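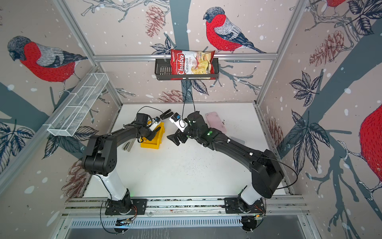

The Coden bench cell with both arms over the work surface.

Nernuvier opens orders for Coden two-arm bench cell

2023-06-05 – Nernuvier today opened orders for Coden, an enclosed bench cell with two robot arms for teams that teach robots to handle everyday objects. First units ship in July.

Coden comes as one piece. Both arms are bolted to a rail along the front edge of a white tabletop, inside an aluminum frame with walls on the sides and back. Each arm ends in a gripper with two fingers and has a small camera at the wrist. Wall panels can be covered with any printed paper, and wire baskets can be hung on the frame to keep items within view of the work.

The cell is meant for small household and office goods: staplers, phone cases, storage bins, bags of snacks. Customers supply their own. 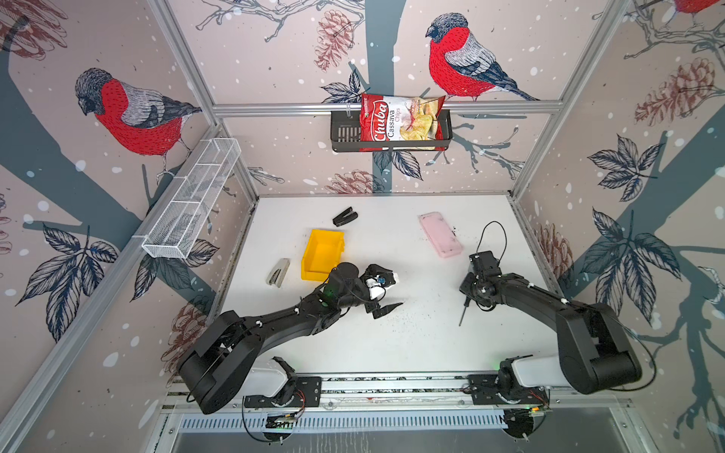
Fanberg, a test lab that has had an early unit on its floor, logged 930 hours on it with 2 operators and over 100 different objects.

"We change the table many times a day, so we wanted a cell we could reach into from the front and reset quickly," said Rukhsana Swati, who runs the lab's bench work. "The rail has stayed straight. We would like longer cables at the wrist, and we have told Nernuvier so."

The first batch is limited to 32 cells. Setup and spare parts will be handled by Gulyás, which will also take returns. Arms, wrist cameras and gripper fingers can be ordered separately. Software for recording and replay is included. Prices are given on request.

Press contact: Nernuvier press office | © 2023 Nernuvier. All rights reserved. | Back to top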